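The Trirnance kit costs $2,000 a pair, plus $400 a year for the software that turns what your hands do into something a robot might learn from. Neema Mfinanga has spent most of a winter with it, and she would like the company to stop calling it effortless.

"It's a pair of grippers you hold, with patterned cubes on them so the software can tell where your hands are," she said. "That part I have no quarrel with. It's a sensible idea. My quarrel is with the brochure."

Mfinanga runs Hamavent, a small firm in Avon that buys tools like this one, puts them through ordinary household chores and writes reports for people deciding whether to spend the money. Her clients are mostly small automation shops. They want to know if they can record a person folding towels or clearing a coffee table, and skip the slow business of steering a robot arm through the same job again and again.

Trirnance says they can, and that anyone can start recording in 6 minutes. Mfinanga laughed when I brought that up.

"I'd like to meet anyone. My first setup took an afternoon. The left one paired, the right one didn't, then the right one paired and the left one dropped off. Once you've done it a few times, sure, it's quick. But they didn't print 'once you've done it a few times.'"

She does most of her testing in real homes, on the theory that a clean bench flatters everything. Rugs, chairs and lamps are what the buyers will be dealing with, so they're what she wants.

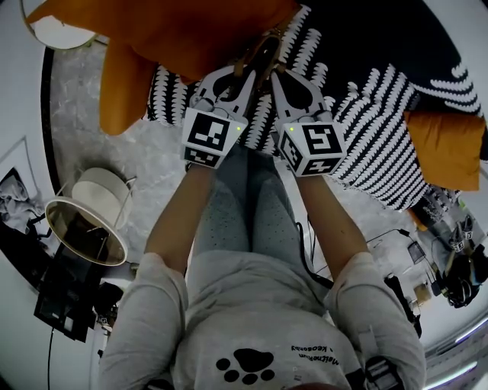

Does the kit need a robot to be any use?

Recording can be done with the grippers alone, but a buyer needs a robot with matching fingers before any of those recordings turn into work.

That second half is where Mfinanga gets sharp. The recordings, she said, are the cheap end of the bargain. Trirnance sells the matching robot fingers separately, for $3,000, and the price sits on a different page of its website.

"So somebody reads $2,000 and thinks that's the cost of finding out. Then they've got a folder full of recordings and nothing that can play them back. I've had two clients call me at exactly that point."

I asked whether the recordings themselves were any good. She took a while to answer.

"Better than I expected, for slow things. Picking up a cushion, moving it, setting it down. If you keep the cubes where the camera can see them, the tracking holds. Turn your wrist too far, or reach behind a chair, and you've lost it. And people turn their wrists. That's how people pick things up."

The manual deals with this in one sentence, advising users to "maintain natural visibility." Mfinanga has written to the company asking what that means. The reply thanked her for her interest.

She has also compared it with a rival from Kariuki, which is heavier and has an uglier app. It lost track of her hands less often, though she found it tiring and wouldn't want to wear out a worker with it all day. She isn't ready to recommend that one either.

"With both of them you're taking it on faith that more recordings means a better robot. Maybe so. Trirnance has a chart. I asked what chores were in the chart and which homes they were recorded in, and I'm still waiting."

There are things she likes. The fingers close smoothly. The status lights are easy to check while she works. When one of her units failed, a replacement came without an argument. She hasn't had to tape anything together, which she said puts Trirnance ahead of a good deal of what comes through her door.

Would she buy it with her own money?

"I'd rent it," she said. "They don't rent it."

Trirnance has promised a software update in June that is supposed to hold tracking when a cube is briefly hidden. Mfinanga plans to run the same chores again when it arrives, in the same rooms, and put the two sets of results side by side. Until then her advice to clients is to borrow a pair if they can find one, try it on the most awkward job they have, and get the price of the robot fingers in writing before they sign for anything else.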